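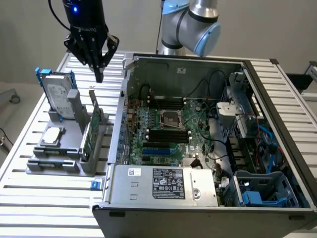

Cor Van Rooij asks whether a group has to own its own sound gear before it can book the Plostlow bandstand. It doesn't, and I'm so glad the question came up, as I'd left that part out of the first version of this page!

## Booking the bandstand for a summer concert

1. Pick your evening first, and have a second one in your pocket (May fills up faster than you'd think).
2. Fill in the blue form at the parks office on Lerkard Street. Write down the crowd you hope for. Up to 200 people, the form is all you need. Over that, ask for the parking sheet too.
3. Tick the sound box if you want the house speakers. They live in the locker under the stage, and the key comes with your permit.
4. Pay the $34 fee at the window, cash or check.
5. Walk the stage with your band leader before the day. The back steps are steeper than they look, and a piano has to come up the Gimanitz Avenue side, where the ramp is.

Music stops at 11, and the lights on the Van Wijk lawn stay on a little longer so folks can find their blankets and their children.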